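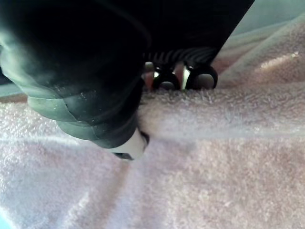 Noman Gilani replied that the laundry room timer at Fadville had reset itself again overnight, and could support please look at the schedule before anyone touched the wiring.

Good call, Noman! I went in remotely and you were right to hold off. The wiring is fine as far as I can tell. The Berkon timer is losing its schedule every time the building Wi-Fi drops, then coming back on factory settings, so the water heater runs from midnight instead of from 4 in the morning.

Status: open
Opened by: Hina Tanoli
Assigned to: Mudassar Awan
Last update: 10th September

What I tried so far:

Power cycle at the breaker. Schedule survived. So the memory inside the timer is OK — great news, those are a pain to replace.

Router off for two minutes, then on. Schedule gone! I did it again to be sure and got the same result. I love a fault that shows up on demand.

Checked firmware. Unit 16 is still on the version from March. Every other heater timer in the building has moved on from that one, and none of them has this problem.

Tried to push the update from the Stasta dashboard. It got to the end of the download and then said "device busy". Same message on the second go. 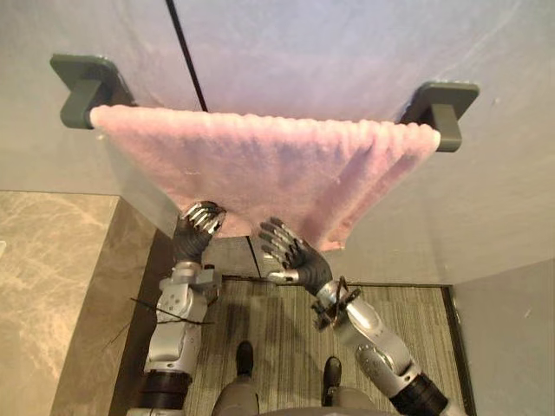 The busy message comes up when a heating cycle is running, so the update has to go in while the heater is idle. Noman, could you switch the timer to Manual Off this evening and leave it there? Hold the left button until the light blinks, then let go. I'll send the update once I see it go idle on my side.

Hina, tenants will have hot water from the tank for a good while after that, but a note by the door would be kind.

Update from Mudassar: it took! New firmware is on, and the install needed around 4 minutes. I put the schedule back in by hand and saved a copy to the dashboard, so we can restore it with one click from now on. Router test repeated — the schedule stayed put this time.

Still to do: Tariq Shaikh wants the unit watched through one real Wi-Fi drop before we close. Leaving this open until then.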